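What the pushing policy learned over the summer
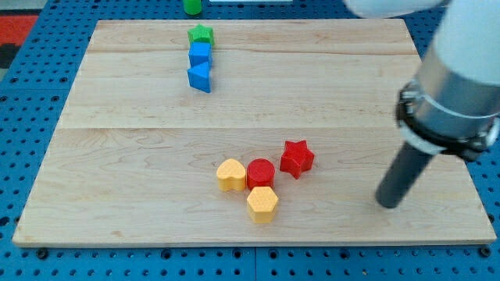
So I promised Diane Bélanger I'd write up the language stuff before the clocks go back, and it's October 2022 already, so let's get on with it. If you've only just found this blog, the short version is that we tell an arm things like "put the yellow heart next to the red star" and it has to push the blocks into place. It can't pick anything up. Pushing is all it gets, which sounds like a small thing until you try to shove a star in a straight line with a stick. (Try it with a pencil and a biscuit cutter. Infuriating!)

The old version took one instruction at the start and then ran until it either finished or wandered off. What Belmiro and I wanted was something you could talk to all the way through – "left a bit", "no, the other blue one", "go round it" – and have it change course there and then. That meant changing how we trained it more than how we built it.

Our first go was the obvious one. We wrote a list of tasks, had people drive the arm through each of them, and trained on the lot. It worked nicely on the tasks in the list and fell to bits on anything else. If you said "nudge" where the list said "push" you could almost feel it panicking.

The second go is the one I'm pleased with. We let people drive the arm about with no task at all, just long rambling sessions of shuffling blocks, and then cut the recordings into short clips and asked other people to write down what they thought the arm had been told to do. Ulla Haugland calls it captioning backwards. You get a much messier pile of language that way. One clip came back as "scoot the heart up to its mate" and I still don't know which block was supposed to be its mate, but we left it in.

The model itself is nothing fancy. It gets the camera picture and the sentence, and spits out the next little movement of the tip in two directions. Then it does that again, and again, several times a second. Plain imitation, no rewards, no clever planning on top. Belmiro had a planner half written back in the spring (he'd named it Miltico and drawn it a logo) and it's now sitting in a folder looking sad.

Right, numbers. We did 60 test instructions, none of them word for word in the training set, with the blocks jumbled up before each one. The task-list version managed 30 per cent. The captioning-backwards version got 70 per cent, with the same arm and the same network. I made Ilídio Correia run the scoring again without telling him which version was which and he got the same answer, so I've stopped worrying about that bit.

Where does it still go wrong? Mostly when blocks are touching. If you ask it to move one block out of a tight line it tends to bring the neighbours along for the ride, and then it spends ages tidying up after itself. Stars are worse than cylinders, because the tip slides into the notch between two points and the whole thing spins. And it's dreadful with "between". Clementina Loureiro reckons there weren't enough clips with "between" in them, and she's probably right: we searched the captions in September and it hardly came up.

Talking to it live helps a lot, though. When it starts dragging a neighbour along you say "back off and come at it from the right", and most of the time it does. I haven't got a proper score for that yet. How do you mark a run fairly when the person chatting to it is half the system? We argued about this for a whole afternoon and I'd love to hear how other people do it.

Next up is longer jobs, starting with sorting everything by colour and then making a line along one edge of the board. We have about 940 fresh clips waiting for captions, so that's my evenings sorted for a while. Comments are open if you want to know anything about the labelling instructions, and I'll put up the wording we gave people once Diane has been through it for typos.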